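Drinks sorting

Drinks sorting is the everyday job of splitting empty (or not so empty) drinks containers into groups before they go off for recycling. I write the household pages for the Stadex wiki and this is the one I get the most messages about, so I've let it run on a bit!

The usual set-up is two small open bins side by side, one for plastic bottles and one for cans. Round ones with a rolled rim are my favourites because there are no corners for sticky drips to hide in. Different colours help too, and I've always had green for bottles and grey for cans, though my sister's house does it the other way round and it throws me every time. 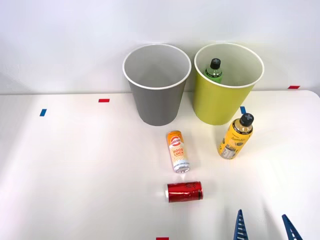
Cans come in two shapes these days, the short fat sort and the tall slim sort, and both go in together. I used to squash mine flat, but plenty of collection schemes prefer them whole, so have a look at your own council's leaflet. A quick swill with leftover washing-up water is plenty.

Bottles are a bit more fiddly. The clear body, the cap and the printed label are often different plastics, and a long label that covers most of the bottle (lemon teas and other soft drinks love these) may have a tear line down it. Some have a dotted line and an arrow, but I've pulled at plenty of dotted lines that were only decoration. Bottles with something left inside should be emptied first – a full one is heavy and will tip a light bin over.
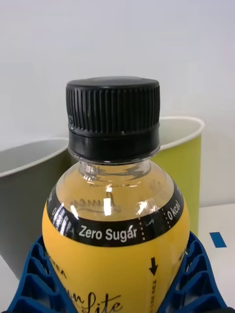 Should the cap go back on the bottle?
Most schemes now like it back on, once the bottle has been emptied and squashed a little. Loose caps are small enough to drop through the sorting screens and get lost.

The Oten page has the longer list of bin sizes, and the Bepari page covers glass and cartons, which I've left out. My own pair are Drodex ones, bought in September, and they hold 6 bottles each if I'm careful with the stacking.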